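Notebooks > Bench 2 > Packaging tests > Shortbread carton, January

Wednesday, just after lunch

Plaid box day! Got the vanilla shortbread out on the gray top and had a proper think about it before starting on the next round for Mondell.
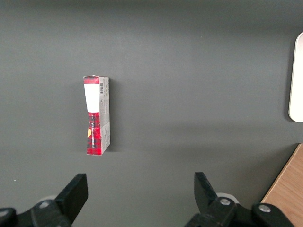 What I'm trying to sort out

Mondell want a tall slim carton for their own biscuits, and the first blank we cut for them was hopeless (it leaned, it bulged, the end flap kept popping up like toast). So I've gone shopping for cartons that do the job already. The shortbread one is a nice shape for it, tall and narrow, and I like how they've broken up the tartan with a plain white panel. You get somewhere quiet for your eye to land and the red looks all the redder for it. I want to steal that idea, or at least the proportions of it. The white takes up a bit over a third of the length of the face, with a short band of plaid above it and the long stretch below. Our mockup had the white smack in the middle and looked like a bandage.

The lettering runs sideways up the tartan. I go back and forth on this. It's small white type on a busy check and from where I sit it goes mushy, so if Mondell insist on a pattern I'm going to push for a bigger size or a solid strip behind the words. Barcode on the pale side, up near the corner edge, nice and out of the way. Ours is going there too, no arguments please.

Board

Two boards to choose from for round two. The Atallah sheet is 300 gsm and folds like a dream, but it scuffs if you so much as look at it, and a dark red will show every mark. The Cletotden stuff is stiffer and I had to go over the creases twice with the bone folder. Still leaning Cletotden. I cut three blanks from each this morning and left them under the heavy cutting mat, will fold the lot after they've had 24 hours flat.

(Note for whoever uses the creaser next: I moved the stop to 30 mm for the end flaps and haven't moved it back. Sorry! Check before you cut.)

End flaps

Longest part of the morning. On the shortbread carton the rim at the top end sits a little raised and uneven, a thin pale edge showing, and it makes me feel much better about ours. I'd been treating any lip at all as a failure. Going to allow a small one and stop shaving the tuck, which was making the flap too loose to hold anyway. Tried a longer tuck on a scrap and it stayed put through a good shake, so that's the one to draw up properly. Drawing is saved as job 682 in the Trastville folder, ignore the older one with the rounded corners.

Still to do

Fold both sets of blanks
Red ink on both boards, rub test with a dry cloth
Try the sideways type at two sizes
Ask Mondell whether they want an inner bag, changes the width
Order more double-sided tape, we're on the last roll and it's the bad one

Recent entries
Bench 2: Creaser blade swap and what went wrong
Bench 2: Tea tin labels, second try
Bench 1: Glue that smells of fish
Trastville: Sleeve for the cracker tray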